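3.2 Street lighting and the walking surface

The second part of the survey was made after dark, on the streets between the Rikby depot and the Korent housing area. We selected 13 street sections and walked each of them in both directions. The total length was 745 m, and the longest section was 260 m. At every lamp we noted the type of the fixture, the condition of the curb and the objects which narrow the sidewalk. The classes of Dervishi were used for the surface, with one change – we put patched asphalt and new asphalt in the same class.

Residents told us often that the street is "well lit", but they spoke mostly about the road. The sidewalk was a different matter in the interviews, especially for older people who walk close to the buildings. For this reason we treat the light from building fronts separately from the light of the street lamps. Figure 5 gives an example of a street where both kinds are present. 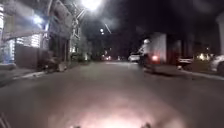 Vol. 13, No. 5

Figure 5. Street section at night, with street lamps over the road and a lit ground-floor frontage on the left side.

In Figure 5 the nearer lamp is very bright against the black sky, and the second one is only a small white dot farther down the street. The pale edge of the curb can be followed well. The dark objects on the sidewalk near the building are much harder to read, and from this view we could not decide if they are motorbikes or bins. We coded such cases as "obstacle, type unknown" and kept them in the analysis.

A fixture on a private building is not under the control of the city. The Florier plan counts only public lamps, and so it can give a wrong idea of how a sidewalk is lit when the shops turn off their lights. We repeated the walks in January to check this point – the results are given in Section 4.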